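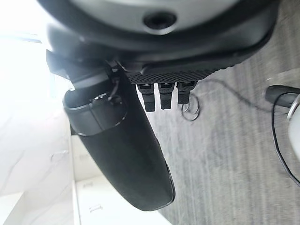

Can a robot do my housework yet?

Some of it, slowly! I've been following the home machines from Tirnside and Wysocka for a while now, and these are the questions I get most.

Will it fold my laundry?
Towels, yes. Fitted sheets, no (I can't either). The last demo I watched took 12 minutes for one small pile of towels, and a person still had to put them away.

What about dishes?
Loading plates is getting pretty good. Thin glasses make me nervous - I'd keep Grandma's out of reach.

Why are the fingers so plain?
Because plain ones are easy to wipe down and easy to swap. My friend Radosław runs a packing shop and he'd pick two simple fingers over a fancy hand any day.

So are shops ahead of homes?
Way ahead. Same boxes, same shelf, all day long. My kitchen is never the same two mornings in a row.

Can I leave it running while I'm out?
I wouldn't yet. Cables, pets, a sock on the carpet - any of those can stop it cold.

Should I buy one now?
I'm waiting until September to look again. If you've got one at home already, write and tell me how it's going!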